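Home | Projects | Year 2 | Reports | Contact

The Last Bus From Plandstead: A Report on Why People Wait

Wed 3 August
By the Year 2 transport group

Our project asked a simple question. Why do people in Plandstead keep waiting for the number 4 bus when it so rarely comes on time? We expected the answer to be "they have no choice." This was correct, but we had a whole summer term to fill, so we looked further.

The route runs from Plandstead to Rirnton by way of Jamham, where it stops for reasons that are not clear from the timetable. We spent July at two stops with clipboards, a stopwatch and one folding chair, which was fought over. By the end we had logged 1,110 waits. A wait began when a person reached the stop and ended when they got on a bus or gave up. Giving up was harder to record than we had planned for. Some people walk off with great purpose and come back with a sandwich.

We also handed out 200 paper surveys. A fair number came back, several of them with the survey filled in. One had a shopping list on the reverse that we found more detailed than the answers.

The Jamham stop has a shelter and the Plandstead stop has a pole. Our first guess was that people would wait longer under a roof. They did on wet days. On dry days the pole did just as well, and people at the pole talked to each other more, mostly about the bus.

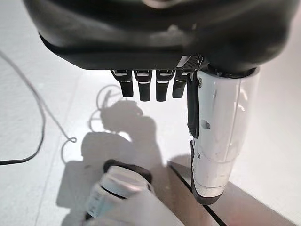
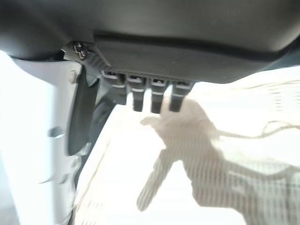 Would a screen showing live bus times have made people wait longer?
Our surveys suggest it would have made them wait more calmly. Most people said they could put up with a long delay if they knew how long it was. A few said they would rather not know – these were the regulars.

The printed timetable deserves its own paragraph. It is posted inside a plastic cover that has gone cloudy in the middle, exactly where the afternoon buses are listed. New riders lean in and squint at it. Regular riders do not look at it at all, and they seemed to do no worse.

Our method had problems. We were only at the stops on weekdays, and we all wanted to go home at the same time, so the evening figures are thin. One of our stopwatch sheets was also left on the bus to Rirnton. We have asked for it back.

If we did the study again we would add a third stop and a second chair. We would also ask people where they were going, a question we left off the survey by mistake and noticed after the printing was paid for.

Comments (3)

jamhamrider: The bus stops in Jamham because people live here.

polewaiter: I am fairly sure I'm one of the sandwich people. It was egg.

Rirnton Reader: Good report. Did you look at the Lynch Road stop? No pole there either, just a general understanding.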